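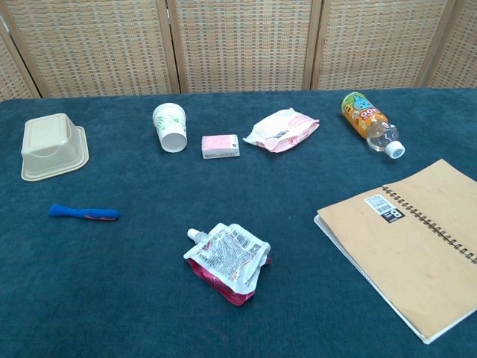 A morning at Brillau: the sorting arm that stopped

8 February 2024
By Graciela Bustos

I was invited to visit the workshop of Brillau together with eleven other people, mostly from small recycling companies like mine. The program promised a tour of the sorting line, a demonstration at a table, and lunch. We got all of it, but the demonstration did not go as it was planned, and it is the part I want to report here. I think it is more useful for my colleagues than the brochure.

Brillau builds small sorting cells for mixed household waste. The arm comes from Zellier and the suction gripper is their own work. They sell the cell to places which cannot pay for a full line, for example schools, canteens and small towns. Our guide was Yvette Bélanger, who is responsible for testing. She speaks quickly but she answers every question, also the unpleasant ones.

The table test

Before a cell goes to a customer, the arm must first learn to deal with difficult things on a soft surface. They put a dark teal cloth on a table, with a woven screen behind, and on the cloth they lay the kind of objects which people really throw away. I had expected clean cubes. But there was a plastic food container upside down, a paper cup on its side, a crumpled wrapper, a small drink bottle and a pouch with a spout. There was also a spiral notebook, and I asked why. Mrs. Bélanger said that paper with a wire in it is a separate problem, and that schools throw away very many of them.

The cloth is chosen on purpose. A hard table is easy for the suction cup, she explained, and if the arm presses a little too deep on a hard table the force sensor sees it immediately. On cloth the sensor sees it later. In a real bin the objects also lie on something soft, usually on other waste.

What went wrong

The first picks were good. The cup was lifted and put in the paper tray, and the container followed. Then the arm went to the pouch. It took hold of it near the spout, lifted it to the height of my shoulder, and lost it. This alone is nothing special. The problem was what came next: the arm did not notice. The pressure reading still said that an object was held, so the arm continued to the tray, opened above it, and reported a successful pick. Then it returned for the next object at normal speed, and the pouch was now lying outside the marked area, close to the place where a visitor had put his hand on the rail.

Mrs. Bélanger pushed the red button. The arm did not stop at once. It finished its movement first, and only then it stood still. I would say it took 2 seconds, and this feels very long when you stand beside it. No one was hurt and nothing was broken. The gentleman took his hand back and laughed, but he did not put it there again.

The explanation

I must say that Brillau handled it well. They did not send us to lunch. Mrs. Bélanger asked us to step behind the yellow line, she switched off the power, and she opened the log on the large screen so that we could read with her.

The lost pouch was pick number 146 of that day. The log showed that a fold of the foil had stayed in the suction cup for a moment and closed it, and afterwards the valve was stuck, so the pressure remained low although the cup was empty. She took off the cup and found some dried juice in the valve. The customer will have the same juice, she said, so it is not an excuse.

The late stop was the more serious matter. The button on the demonstration table was connected to the software of the Lavoie controller and not directly to the drives. It gave a "finish and hold" instead of a real emergency stop. On the cells which are delivered there are 2 stop circuits, and we were shown both of them on a finished cell in the hall. But the demonstration table was built in a hurry some time ago, and was never changed. One visitor asked if this was allowed with guests in the room. Mrs. Bélanger answered, "No, it should not be like this," and she wrote it in the book while we were watching. The table stayed closed for the rest of our visit.

I asked how often a pick is reported as good when it is not. From the last 3688 picks in the test room they could not tell me, for the reason that only the arm itself was counting. They want to add a scale under each tray, from a supplier called Fonach, and compare the two results. It is planned for March. I asked to receive the numbers, and she promised them, also if they are bad.

Practical remarks

If you visit, take closed shoes, they do not lend any. The parking is behind the building and the entrance is on the other side, so plan some time. The hall is loud, and it is difficult to hear the guide if you stand at the back. Lunch was soup and bread, very good.

We have not yet decided about ordering a cell. I will ask for the wiring plan of the stop button first - this I will now do with every supplier, also with those we already have.

Comments

Pieter
We have an older cell with the same controller. After reading this I pressed our button during a movement, with the area empty. It finishes the movement too. I have written to the supplier.

M. Okafor
Did they say anything about the speed of the arm during the demo? With people at the rail it should be reduced in any case.

Graciela Bustos
@M. Okafor: Normal working speed, I asked this at lunch. She agreed with you that it was too fast.

tinsorter
Foil pouches are the worst. Ours drops them also, with a clean valve.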